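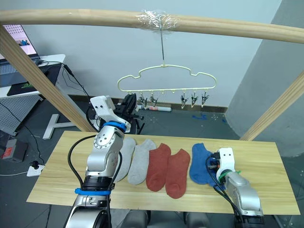 Okay, so I've been stuck on the sock hanging policy and could use another pair of eyes, Thoa or Vinh if either of you is free.

We trained on 403 demos and then ran 144 rollouts with the five-sock layout (two gray, two red, one blue). Picking a sock up off the table is great now! Opening the clip is where it falls apart. The left arm gets to the hanger fine, bumps it, the whole thing swings on its wire, and the policy keeps chasing a clip that has already moved.

Tried so far:
- action chunk cut down to 20 steps: fewer wild misses, but jerky
- more tape on the rail: no change
- Cyrill's idea, adding 262 recovery demos where we start with the hanger already swinging: way better, and it waits for the clip to settle (I cheered a little)

Still open: the clips at the far right end. Mỹ Vi thinks we just have too few demos there. I'm recording more tonight, leaving this ticket open.

- Hiếu

Last updated: 11/3/20
Contact Tekik support | © Tekik | Back to top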